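Virtual house, real homework: Haltell students get a robot to tidy up

I dropped in on the robotics club at Haltell last month thinking I'd stay for twenty minutes and a cookie. I left when they turned the lights off at nine. If you have a kid in the club you already know how this goes.

The group is getting ready for the Dadis Challenge, a student contest where all the robots live inside a computer. Teams write the program, send it in, and the organizers run it in a bunch of simulated homes the students haven't seen before. The robot gets a chore, like picking something up off a table and taking it to another room, and it has 300 seconds to get it done. Finish the chore and you get 100 points. Knock things over and the points start walking away.

It's the club's second year at this. Last year they entered kind of late, scored 300 out of a possible 600, and missed the final round (there was some grumbling about a lamp, which I will leave alone). This time they started right after school opened and split into two crews. One works on getting the robot around the house. The other does nothing but arms and hands, and that's where I pulled up a chair, because it looked like the most fun.

It's also the hardest part, or so the arm crew told me, several times! The robot has two arms and a big wide body, and when it leans in to reach for something the whole room tips over on the monitor. I got a little seasick. The kids don't even notice anymore. They were arguing about how far apart the fingers should be before the hand comes in, and whether a small thing with other small things close by should be grabbed from the side or from the top.

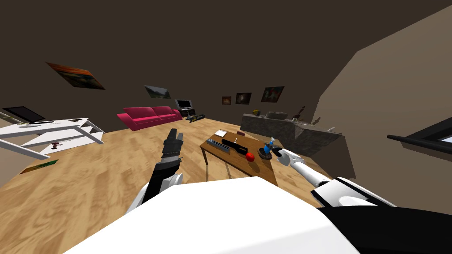
The side people won that round, at least until the snack break. Then a sophomore pulled up the log and showed that coming in from the top had worked better on the overnight runs, and they were back at it with their mouths full.

About those logs. The club keeps every practice run, and when I visited the count on the whiteboard stood at 824. Somebody reads through the failed ones and sorts them by what went wrong – bumped the table, missed the object, ran out of time, "weird." The "weird" pile was bigger than I expected. I asked to see a few and we lost half an hour to that, and I regret nothing.

The computers are a nice story too. Up to last spring the club was sharing two old desktops with the yearbook, and one run could tie up a machine for most of a meeting. Björklund, the heating and plumbing outfit over on the east side, paid for a new workstation, plus $600 for entry fees. The new machine can go through a pile of practice runs while everybody's home in bed, which explains the overnight business.

The first round is in October, and it's all done online, so there's no bus and nothing much to watch that day. The top teams go on to the final in Finow, where the runs are shown on a big screen in front of everybody. The arm crew has already talked about what they'd wear – matching coveralls, if you're wondering.

The club meets after school in the computer lab and new members can still join through the end of the month. You don't need to know any programming. Two of this year's arm crew came over from ceramics. Parents who can bring food on meeting nights should leave a note at the front office, and please, no more plain pretzels. I was asked to put that in.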